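Second week of March

Up before six to beat the traffic out to Orstead. The truck started on the second try. I had the heater on full the whole way and my feet were still cold when I got there.

Feed first. The store at Galbraith has put layer pellets up again, so I bought four bags and left the scratch grain alone. The hens have been laying well enough without it. I also picked up a roll of fence wire and a box of staples, and with the feed it all came to 60 dollars more than I meant to spend. The man ahead of me at the counter was returning a heat lamp and it took a long time.

Home by nine-thirty. The ground behind the shed is still too soft for the wheelbarrow, so I carried the bags in one at a time. My shoulder complained about the last two. I put two in the feed room and two in the hall closet, where they will have to stay until I clear a shelf.

Egg count for February, now that I have added it up properly: 289. Better than last February by 23. I put that down to the light on the timer, and to the two new pullets coming into lay at the end of January. The old speckled hen has given nothing since Christmas. I am not going to do anything about that. She keeps the others in line and she eats very little.

11:00. Cleaned the coop. Scraped the roosts, forked out the old bedding, swept, put down lime and then fresh shavings. The bedding at the north end was damp underneath again. There is a gap under the sill there and the rain gets in when the wind is from that side. I pushed a strip of old rubber mat into it for now. It needs a proper board, and a dry day to do it.

Lunch was the end of the bean soup. Wrote to the Flodska people again about the incubator thermostat. Their first answer told me to check the plug, and I had told them in my first letter that I had checked the plug. I kept this one short.

In the afternoon I went through the seed box at the table. The Trurkell peas are from two years back, so I set some between wet paper towels to see what comes up - if less than half sprout, I will order new. Onions should have been started already. I have a tray and soil for them and no excuse.
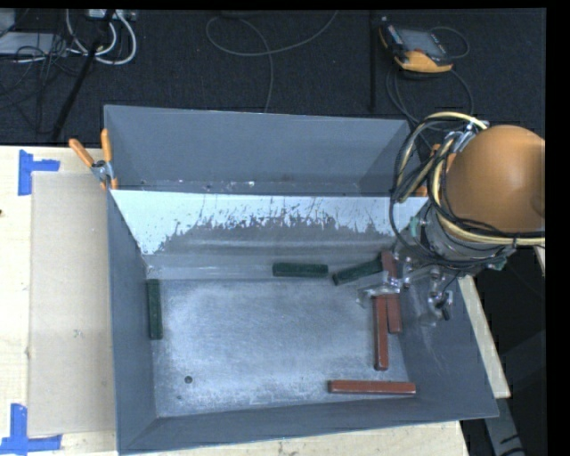 Evening

Shut the hens in at dusk. All on the roost, the pullets at the far end as usual, pushed up against the wall. Cold again tonight, with a clear sky, so I broke with habit and brought the waterer into the kitchen. I can fill it from the tap in the morning and save chipping at it.

Scrambled eggs and toast for supper. Shoulder is stiff but no worse. Read a few pages and gave up on the book, it has too many cousins in it.

To do tomorrow: board for the coop sill, onions, call about the chimney. Take the egg cartons out of the truck before they get sat on.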